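Desk and table corner - the gallery

Quick page, putting this up before lunch. We've been going through the work surfaces at Budley one at a time, getting the stationery back to where people can find it, and a few people asked to see how it's coming along. So, gallery. Notes under things where I had something to say. Will fix the order later, maybe.

Background for anyone new: the whole thing started in December when we ran out of pens. Or thought we did. Went round with a box and got 145 of them out of drawers, coat pockets, the windowsill by the kettle. 27 still wrote. The rest went in the recycling tub by the front door and we bought one new pack, which should last a good while if they stay put.

Rules so far, such as they are:

One pen holder to a table. Clipboard lives next to it. Anything else goes back on the Lallolance shelves at the end of the day, or in the tray marked ODDS if you realy can't tell where it belongs. Tray gets emptied about 4 in the afternoon, so come and look before then if you're missing something.

The big brown table next. Long-time favorite of mine, lots of room, top has had a hard life.
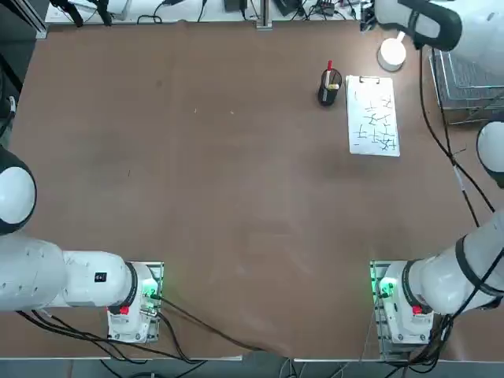
Pen holder and clipboard, far side of the brown table. Red cap standing up, pale marker leaning by the rim.

Very happy with the black holder. Plain, does the job, doesn't shout. The old one was a jam jar and you could never get the short pencils out of it without tipping the lot. Jam jar now has paperclips in it, over on the Majimbun side.

Clipboard is for the sign-out sheet. Write down what you took, cross it off when it's back. Initials are fine. Please don't take the clipboard itself, we've had that happen, took most of a morning to get it back.

About the scuffs on the top. Yes, I know. Tried a damp cloth with a drop of dish soap, then the Cevanura cream somebody left under the sink. Some of the lighter smudges are just going to be there I think. It's a matte finish so I'm not going at it with anything rough. If you've got a trick that works on reddish brown, put a note in the ODDS tray.

Red pens: for corrections on the sheet only. Blue or black for everything else. Had one page come back all in red and couldn't read a thing under the desk lamp.

Still to do: the narrow table by the coat hooks, the top of the filing cabinet (dont look), and the drawer with the 100 or so rubber bands in it, most of them perished. Labels for the shelves are printed but not cut. Scissors are signed out, whoever has them, please bring them back.

More pictures when the filing cabinet is fit to be seen. Comments are off for now, use the notebook by the door.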